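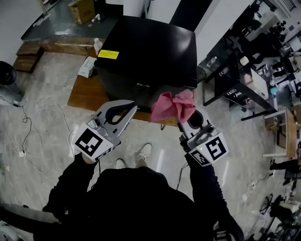 粉色的布，皱着，旁边是木桌。

喷一喷就算镀膜了？

2018-01-13　汽车与船艇用品专栏

去年入冬前，我把家里那辆旅行车和码头上那条小艇都喷了一遍 Lasance 的“免擦陶瓷喷雾”。一瓶79欧元，瓶身上写着可以耐50次清洗，车船通用，洗完趁湿喷上去，冲掉，就完了。推荐它的人不少，Hnatiuk 连锁店把它摆在收银台边上，码头上的人见面也要问一句你喷了没有。我喷了。现在我想说说为什么我不打算再买第二瓶，以及为什么我觉得整个“喷一喷就是镀膜”的生意都值得多问几句。

先说清楚，我对这类东西没有成见。打蜡我打了很多年，固体蜡、液体蜡、带研磨剂的、不带研磨剂的，都试过。打蜡的累我很清楚，一条艇的艇壳打下来，第二天抬胳膊都费劲。谁要是能把这份累省掉，我愿意付钱，而且愿意多付一点。所以这篇文章别当成老派人对新东西的抱怨来看。我的问题只有一个：瓶子上说的话，哪一句是可以查的？

“陶瓷”这个词就很难查。正经的陶瓷镀膜，施工前要洗车、去铁粉、抛光、脱脂，然后在室内一小块一小块地涂，涂完要等它固化，这期间不能淋雨。麻烦得要命，价钱也吓人，可它至少有一套说得出来的工序。喷雾瓶上的“陶瓷”指的是什么呢？配料表上通常只有一个含硅成分的笼统名称，含量不写，或者写一个宽得没有意义的范围。往一桶水里滴一滴，也可以说里头有。我给 Lasance 的客服写过信，问他们瓶里那种成分占多少，回信很客气，说配方属于商业机密，又附了一段水珠滚落的视频。

说到水珠，这恐怕是整个行业里最会演戏的东西。刚喷完，水一浇，水珠圆滚滚地往下跑，看着确实舒服，我第一次也站在车边多浇了两勺水。可是水珠能说明什么？说明这个表面此刻不爱沾水。刚上过最便宜的液体蜡，水珠也是圆的。厨房里的油抹上去，水也会成珠，没有人会说那叫漆面保护。疏水和耐刮是两回事，和抗紫外线是两回事，和能撑多久更是两回事。广告把这几样放在同一段视频里，配上同一段音乐，看的人自己就把它们连到一块去了。广告并没有明说，这一点他们很小心。

再说那个“50次清洗”。怎么洗的？用什么洗？我自己在家洗车，两个桶，中性洗车液，羊毛手套。隔壁人家开车去加油站，刷子一滚就出来了，喷的预洗液碱性不低。这两种洗法各洗50次，剩下的东西能一样吗？艇就更说不清了。艇是泡在水里的，水线以上被浪打着，被太阳晒着，码头的护舷整夜在同一个地方蹭。一条艇一年正经洗几回？我是四回，有人只洗一回。按四回算，50次清洗能用十来年，这话连厂家自己都不敢写。所以在船上，这个数字等于什么也没说，可它照样印在那个画着帆船的标签上。

有人会说，网上有测试。有，Tolbridge 那个评测栏目去年就做过一期，把一块旧引擎盖用胶带分成几格，各喷各的，放在院子里过了一夏天。我看得很仔细，这种事有人肯做，我是感激的。但是看完我有几个疑问。第一，引擎盖是平放的，雨水和灰都积在上面，和竖着的车门、倾斜的艇壳都不一样。第二，判断的办法还是浇水看珠子，前面说过的毛病又回来了。第三，留了一格什么都没喷，这很好，可是那一格到最后拍近照的时候没拍，只在远景里能看见一个角。最后他们给几种喷雾都打了不低的分。视频下面的说明里写着产品由厂商提供。我不说他们收了好处，我没有证据。我只是说，如果让我来拍，我会先把那一格空白的拍清楚。

我自己的试法也谈不上科学，但至少留了对照。旅行车的车顶，左半边喷，右半边不喷，中间贴胶带。艇壳也是，右舷喷，左舷照老办法打固体蜡。喷的时候我完全照说明书，洗净，不等干，一遍喷匀，大水冲掉，再用干净的布收一遍水。瓶子说免擦，但是不收水就会留下一圈一圈的印子，深色漆面上尤其难看，说明书的小字里也写了“建议擦干”。那么省下来的是什么呢？擦还是要擦的，省掉的是把蜡抹上去的那一步。这一步在打蜡里本来就不是最累的，累的是前面的清洗和去氧化层，而这两样喷雾一点也没替我做。

头两个星期，左半边车顶好看极了，我承认。灰落得似乎少一些，冲水的时候省力。到了第五个星期，我得蹲下来侧着光才分得出两边。第七个星期下了一场带沙的雨，洗过之后，我叫家里人出来看，让他们指哪边喷过，他们指了没喷的那边。艇的情形要复杂一点。打了固体蜡的左舷，到上岸入库的时候还能摸出滑来，右舷摸上去和没弄过差不多，水线附近那道黄印子照样长了出来。要说公平，左舷泊位朝里，晒得少，这也许帮了它的忙。今年我会把两边对调再来一遍，到时候结果要是反过来，我会认账。

So-ying Hsieh 在 Rurndale 开一间不大的船艇养护铺子，我把这些讲给她听，她并不站在我这一边。她的看法是，多数船主根本不会打蜡，你跟他们讲固体蜡多么耐久没有用，那罐蜡会在柜子里放到干掉。一瓶喷雾，哪怕只管一个月，总比什么都不做强，而且人因为想喷这个东西，就会先把船洗了，光是这一洗就值。我觉得她说得有道理，尤其是最后那一句。可是顺着她的话往下想，真正起作用的就是那一洗，那么79欧元买的是一个洗船的由头。一瓶中性清洁剂加一块好一点的布，也能当由头用，还便宜得多。

她还说了一件事，我觉得比我那些试验更要紧。有的客人把艇拖来，说已经做过陶瓷镀膜了，不用再护理，只要洗洗就行。一问，是喷雾。艇壳的胶衣已经开始发粉，手一抹一层白。胶衣氧化这件事，早处理是一个下午的活，拖久了要机器抛，再拖下去就得动更大的工程，而胶衣只有那么厚，抛一次少一次。车漆也是一样的道理，清漆层薄得很。一个产品没用，损失的是一瓶的钱；一个产品让人以为自己已经受到保护，损失的可就多了。“镀膜”这两个字的害处就在这里，它听起来像一件办完了的事。蜡没有这个问题，谁都知道蜡会没，过一阵就得再来。

Botond Kocsis 在码头的讨论会上替喷雾辩护，他的理由是单价。他算的是每次用量，一瓶能喷多少平方米，摊下来比请人打蜡便宜一大截。和请人比，当然便宜。可是自己动手的人应该和自己动手比。一罐固体蜡我用了三个季节还没见底，一瓶喷雾，车喷一遍，艇喷一舷，再摇就听得见空响了。按我的实际感受，它得一个多月补一回，一年下来光喷雾就要花掉大约300欧元，艇还只算了半条。Botond 说我喷多了。也可能吧，可是说明书上写“喷至均匀覆盖”，喷到什么程度叫均匀覆盖，没有一个字的解释。喷少了不起作用，怪你喷少了；喷多了不划算，怪你喷多了。这种说法永远不会错，我对永远不会错的说法一向不大放心。

还有环境的问题，谈的人太少。产品要求趁湿喷、用大水冲，冲下来的那些去了哪里？在自家院子里，进了排水沟；在码头上，直接进了水里。瓶子上有一片绿叶子，写着“可生物降解”，没有写在什么条件下、多长时间降解。含硅的那部分降不降解，我看不懂那些化学式，不敢乱说。但是厂家应该看得懂，应该能写出来。Rurndale 的码头规定不许在泊位上刮防污漆，对冲洗这类喷雾却什么也没提，我猜是定规矩的时候还没有这种东西。固体蜡至少是抹在布上，布拿回家。

也有人劝我，说你要求太高，不就是一瓶洗车用品吗，谁会把标签当合同看。我不大同意。门店里把它和普通快速上光剂分开摆，价钱差出好几倍，凭的就是标签上的那几个词。既然凭这几个词多收了钱，这几个词就得担一点责任。快速上光剂我也用，便宜，喷上去亮，两个礼拜就没了，瓶子上也没吹别的，我用得心平气和。如果 Lasance 明天把标签改成“喷雾上光剂，效果数周”，价钱降下来，我会说这是个不错的东西，洗完车随手来一遍，挺好。

那么我希望厂家写什么呢？其实不多。写清楚耐久是在什么洗法下测的，清洗液是酸是碱，有没有刷子。车和船分开写，船还要分淡水和咸水。写明能不能叠在旧蜡上面，现在的说明书对这一条含含糊糊，我打电话问 Hnatiuk 的两家门店，一家说可以，一家说千万别。写明每平方米喷多少。再有就是“100%陶瓷防护”这样的话，请拿掉。100% 是什么的 100%？瓶子里明明大半是水，一摇就知道。

评测的人，我也有话说。请少浇点水，多等些日子。请把空白对照从头拍到尾。请拿一罐普通的蜡放进去一起比，几乎所有的视频都只拿喷雾和喷雾比，比出来总有一个第一名，可是第一名也许还不如一罐老蜡，这种可能性从来没有给过它机会。产品是谁给的，放在开头讲，别压在说明栏最底下要点开才看得到的地方。

我知道会有读者来信，说他的车喷了之后半年还在滚水珠。我不怀疑他看见了水珠。我会想问他车停在室内还是室外，多久洗一次，洗车液里本身带不带蜡。现在很多洗车液都带，每洗一回就补一层，水珠一直有，功劳全记在当初那瓶喷雾头上。要分清楚也容易，在后备箱盖上贴一条胶带，一半喷一半不喷，用同一桶水洗，过两个月再看。这么做过的人如果得出和我不同的结果，请把照片寄来，两半都要，光线要一样，我愿意登出来。

至于眼下手边还剩着的人，也不必扔。喷在轮圈上还行，刹车粉好冲一些，轮圈脏得快，喷得也勤，它那点寿命刚好够用。不锈钢栏杆也可以。风挡玻璃我不建议，我试过一回，雨刮开始跳，夜里对面来车，玻璃上一层虹彩，后来用玻璃清洁剂擦了三遍才擦掉。甲板绝对别碰，说明书上倒是提醒了这一条，字很小，在折页背面，挨着回收标志。

我那瓶还有个底，打算开春喷拖车的轮子。右舷的蜡等天暖一点再打，库房里太冷，蜡抹不开。

相关文章
固体蜡存放几年还能不能用
胶衣发粉：自己抛还是送去抛
拖车轴承过冬前要看的几处
读者来信：洗车液带蜡到底好不好
雨刮跳动的几种原因
码头护舷该挂多高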